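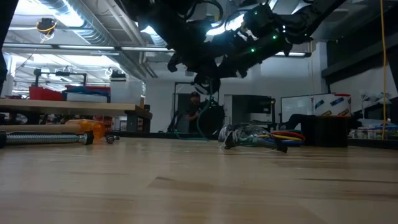

图1 双臂工位，固定机位视角。木台面，物体沿远侧摆放。

Ristudeck 双臂整理任务：遮挡重加权对抓取点预测的影响，结果和几个没想通的地方

楼主 灰度直方图
发表于 1月

先贴设置。双臂，固定相机一路，任务是从台面远侧的杂物里取出指定物体，放到近侧空区。物体见图1：金属弹簧组件、透明塑料袋、彩色线缆束、黑色筒形容器等等。策略用的是 Lultomar 的开源主干，动作头换成了扩散头，其余没动。

方法改动只有一处。训练时对每个样本估一个遮挡率（目标物体可见像素除以其完整轮廓像素，轮廓由未遮挡时刻的分割结果外推），损失按遮挡率重新加权，遮挡越重权重越高，上限截到4倍。动机是基线在臂体自身挡住目标时抓取点漂得厉害，而这类样本在数据里占比低。

评测每个条件100次，初始摆放按同一份列表复现，两个条件交替跑，3个训练种子。列表里重遮挡的初始摆放有26个，单独统计。

结论：总体成功率提升不明显，种子间波动基本盖住了差值。重遮挡子集上提升方向一致，三个种子都是正的。塑料袋类没有提升，其中一个种子还略降。

没想通的是塑料袋。按理说袋子的遮挡样本也被加权了，抓取点误差应该一起降。

1楼 半阶跃
遮挡率的分母怎么来的再说细一点。刚体外推轮廓没问题，袋子是可变形的，你拿未遮挡时刻的轮廓当完整轮廓，袋子被碰过一次分母就错了。权重等于加在噪声上。

2楼 灰度直方图（楼主）
回复1楼：分母取的是最近一个未遮挡时刻，不是首帧。袋子在两个时刻之间形变多大我没有统计。你说的有可能，我先把袋子的遮挡率人工标一小批对一下。

3楼 lowpass_07
26个摆放的子集，三个种子方向一致，说明不了太多。零假设下三个同号且为正的概率是八分之一，这个门槛谁都能撞上。要么扩子集，要么别写“方向一致”。

4楼 灰度直方图（楼主）
回复3楼：同意样本小。不过不是只看符号，按摆放配对之后做了置换检验，两个种子过了，一个没过。正文里写得太省，这里补上。扩子集要重新排摆放列表，工位时间不够，短期内做不了。

5楼 半阶跃
置换是在摆放层面换标签还是在单次试验层面换？后者会把区间算窄。

6楼 灰度直方图（楼主）
摆放层面。

7楼 铜线鼻子
我对问题的归因有不同看法。透明袋子的难点主要在外观，遮挡是次要的。图1里袋子褶皱上全是高光，台面本身也有顶灯的反光，单路 RGB 在这种区域给出的特征本来就不稳。你把遮挡样本权重调到4倍，模型也只是更用力地拟合不稳的特征。建议先做一个不透明袋的对照，形变保留，透明去掉，这样能把两个因素拆开。

8楼 半阶跃
7楼的对照值得做，但只换成不透明袋不够干净，材料刚度也变了。最好同一种袋子，内表面喷漆或者塞满不透光的填充物。

9楼 铜线鼻子
喷漆之后褶皱会变硬，也不干净。填充更差，体积和质量都变了。没有完全干净的对照，选一个写清楚偏差方向就行。

10楼 lowpass_07
还有一个混杂。加权之后有效样本数变小，等价于改了学习率和批大小。有没有做过随机加权的对照？权重分布完全一样，打乱后分给样本。没有这个对照，重遮挡子集的提升不能归给“遮挡”。

11楼 灰度直方图（楼主）
随机加权只跑了一个种子。重遮挡子集和基线基本持平，总体略低于基线。其余两个种子在排队。

12楼 lowpass_07
那应该写进首帖，这个比总体成功率重要。

13楼 扇区未对齐
问个工程问题。臂体遮挡为什么不直接加腕部相机？算法上绕这么一圈，收益还不如多一路视角。Kyriakidis 那套评测流程里默认就是三路。

14楼 灰度直方图（楼主）
回复13楼：问题限定就是单路固定视角。多视角能缓解遮挡，这没有争议，但和本帖要测的量无关。另外腕部视角在接近目标的最后一段会被夹持件自己挡住，也要处理遮挡，只是换了位置。

15楼 扇区未对齐
不认同“无关”。如果加一路相机之后重加权的收益归零，这个方法的适用范围就很窄，读者应该知道。

16楼 半阶跃
15楼说的是适用范围，楼主说的是内部效度，两件事。可以都做，先后有别。

17楼 铜线鼻子
补一个细节。线缆束这类物体你们按一个实例分割还是按根？图里红、黄、蓝几圈是叠在一起的，上面还压着从黑筒口伸过来的黑色物件。如果按整束算，物体自身的空洞会让可见像素比例偏低，遮挡率虚高，权重就系统性偏大。

18楼 灰度直方图（楼主）
按整束，轮廓填了洞。你说得对，分母填洞、分子没填，线缆类的遮挡率整体偏高。这是 bug。我去查一下线缆类的权重有多少顶到了截断上限。

19楼 灰度直方图（楼主）
查了。线缆类过半样本顶在上限，弹簧组件也偏高，原因相同，簧圈之间的空隙分割时漏掉了。也就是说现在的“重遮挡加权”里混进了一部分“镂空物体加权”。首帖的结论先降级处理，等分子分母统一填洞后重训再说。评测子集的划分是人工看图定的，不受这个影响。

20楼 lowpass_07
子集划分是谁标的，标的时候知不知道评测结果？

21楼 灰度直方图（楼主）
评测之前标的，两人独立标，分歧的摆放一律不进子集。

22楼 小数点后
顺便报一个旁证。我们在 Aron 的单臂平台上做过类似的加权，也截断，任务是抽屉取物，几乎全是刚体。重遮挡样本有提升，但截断上限一放开训练就不稳，损失曲线有尖峰。最后上限取3。没有做随机加权对照，所以只能当旁证看。

23楼 灰度直方图（楼主）
谢谢。上限的消融我只比过截断和不截断，没扫中间值。你们的尖峰是集中在少数样本上吗？

24楼 小数点后
是。回查是分割丢了目标，遮挡率算成接近1，权重直接拉满。加了一条规则，分割置信度低于阈值的样本权重回退为1，之后尖峰基本消失。

25楼 铜线鼻子
这条对透明袋应该也适用。袋子里有深色和绿色的内容物，分割很容易只框住内容物，把外面那圈透明部分丢掉。回退规则加上之后袋子那一类可能不再下降，但也别指望提升。

26楼 半阶跃
回退靠置信度的话，前提是分割错的时候置信度真的低。只框内容物这种错误，置信度往往很高。

27楼 铜线鼻子
对，这种情况回退规则抓不住。

28楼 灰度直方图（楼主）
汇总一下待办，按顺序做：
分子分母统一填洞，重算全部权重；
低置信度样本权重回退；
随机加权补齐三个种子；
袋子类人工标一小批遮挡率，和自动估计对比，顺带统计只框内容物的比例；
上限扫几个中间值。
不透明袋对照和加相机的实验放在后面，工位排得开再做。

29楼 扇区未对齐
加相机那组建议至少跑一个种子，哪怕只在重遮挡子集上。

30楼 灰度直方图（楼主）
可以，但演示数据要重采，现有数据只有一路。不承诺时间。

31楼 lowpass_07
重算权重之后把新旧权重的散点图按物体类别贴一张，比再报一遍成功率有用。

32楼 灰度直方图（楼主）
好，权重算完先贴散点图，重训结果另开楼。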